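4. Floor marking and walking routes in shared workrooms

4.1 Background

Tape on a floor is cheap, quick to lay and easy to take up again, and most small workshops use it before they think of paint. The site study reported in Section 3 covered the rented workrooms at Gatham and Stusmont. Both buildings are let by the room, with a common corridor and a loading area shared by all tenants. Neither had a written policy on floor marking when we began. Tenants marked what they wanted, in whatever color they had, and the building managers stepped in only when a fire route was blocked.

We wanted to know two things. The first was whether people change the way they cross a room when lines are put down, if they have been told nothing about what the lines mean. The second was how long any change lasts. Earlier work on public spaces such as stations and school halls suggests that people follow lines when the lines lead somewhere they already want to go, and ignore them otherwise. Workrooms differ in that the same people cross the same floor many times a day and have settled habits.

4.2 Method

Crossings were logged by hand by two observers, Snežana Babić at Gatham and Haris Ivanov at Stusmont. A crossing was any walk from a doorway to a fixed work position, or back, by a person who was not pushing a cart. Carts were left out of the main count because the route of a cart depends mostly on its wheels and load. A person who stopped on the way to talk and then went on was logged once.

In total we logged 3313 crossings in 6 rooms. Of these, 1122 were made before any lines were laid and the rest after. Each observer drew the route on a printed plan of the room, and the plans were later read by the other observer, who had not been present. Where the two readings differed, the route was marked as unclear and kept in the total but not in the route comparison.

Three kinds of marking were used. In the first, a single pair of parallel lines ran from the door to the far wall. In the second, lines were laid around fixed equipment at a set distance, with no path shown. In the third, the open floor was divided into a grid with no path and no equipment outline. The grid was included as a control. It puts a lot of visible line on the floor but gives no hint of direction, so any effect it had would point to the lines themselves and not to the route they suggest.

All lines were laid before 7 a.m., when the rooms were not in use. Tenants had agreed to the study in writing and knew that floors would be marked at some point in February, but they were not told which pattern they would get.

4.3 Results

The paired lines had the clearest effect. In the two rooms that had them, most walkers moved inside the lines on the first morning and kept doing so through the last week of observation. The change was largest for people whose work position was near the far wall, and smallest for those who sat close to the door and would have had to walk past their own place and come back. This fits the earlier work on stations.

Outlines around equipment had a smaller effect. People gave the equipment a little more room but did not keep outside the line. Several stepped on it or just inside it, and Ivanov noted that the line seemed to be read as a warning that something was near and not as a border. By the third week the extra room had gone, except at one bench where the outline had been laid over a rubber mat — the change underfoot may have done more there than the tape did.

The grid had no effect on route that we could measure. Figure 7 shows part of a floor marked this way.

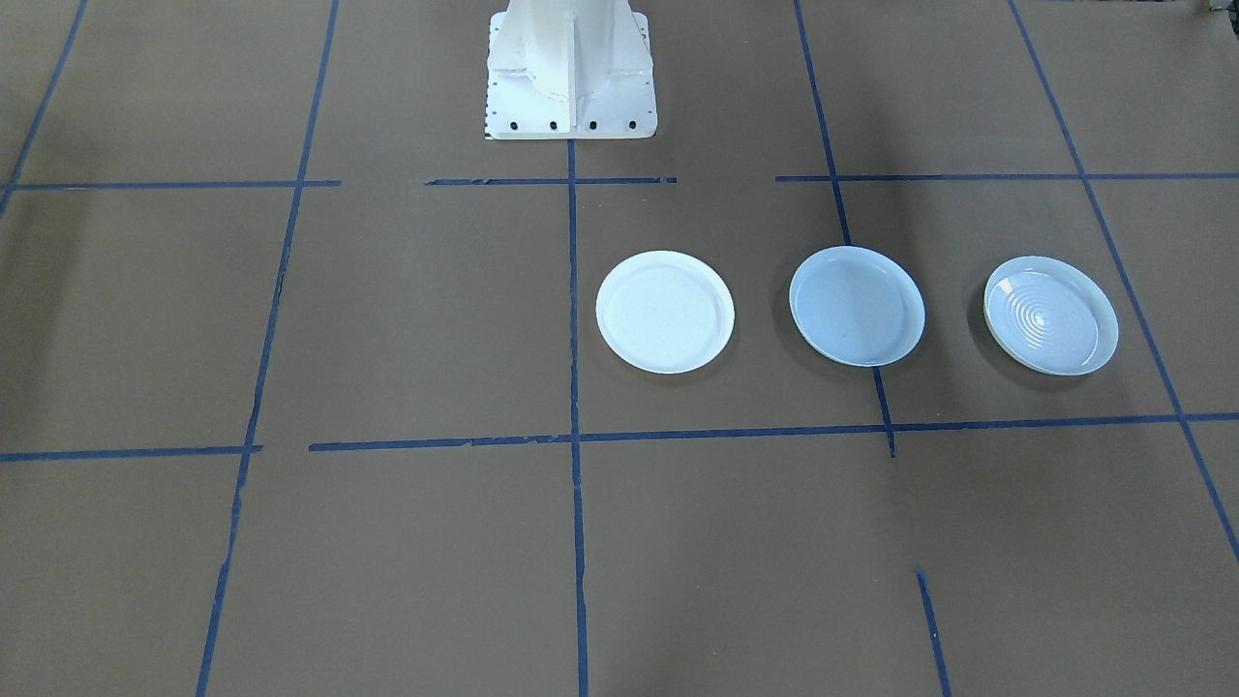 Page last modified: February, 4:15 p.m.

Figure 7. Grid laid in blue masking tape on a matte brown floor covering, with the white mounting plate of a robot arm resting on the floor.

We had expected that walkers might line up with the grid and cross the floor in straight runs with square turns. A few did so on the first day. Babić asked two of them about it afterward, and both said they had been looking at the new floor. By the next morning they were back to cutting across at an angle like everyone else.

The grid did have one result we had not planned for. Tenants began to use the squares to store things. Boxes, bags and spare chairs were set down inside a square more often than they had been set down on the bare floor, and they were placed with their sides along the tape. We did not log this from the start and can give no rate for it. It is worth a study of its own, as storage on an open floor was the most common complaint made by the building manager at Stusmont.

4.4 Unclear routes and wear

A total of 657 crossings were marked as unclear. Most came from the largest Gatham room, where shelving hid part of the floor from the observer's chair. The chair could not be moved without blocking the door. We repeated the comparison with this room left out, and the order of the three patterns did not change.

Wear was uneven. Tape laid across a doorway lifted at the edges within days, while tape along a wall looked nearly new at the end. Lifted tape was replaced in the evening with tape of the same color and width. Selvanayagam found in a study of clinic corridors that worn lines were followed less than fresh ones, and we did not want wear to be mixed up with habit. The cost is that our results say little about floors where the tape is left to wear out, as it is in most of the workshops we visited.

4.5 Limits

The rooms were small and the people in them knew each other. A visitor may read a line in a different way from a tenant, and we logged too few visitors to say. We also tested only one width of tape. The Pulura guidance for shared buildings asks for wider lines on main routes, and it is possible that wider outlines around equipment would have held their effect past the third week.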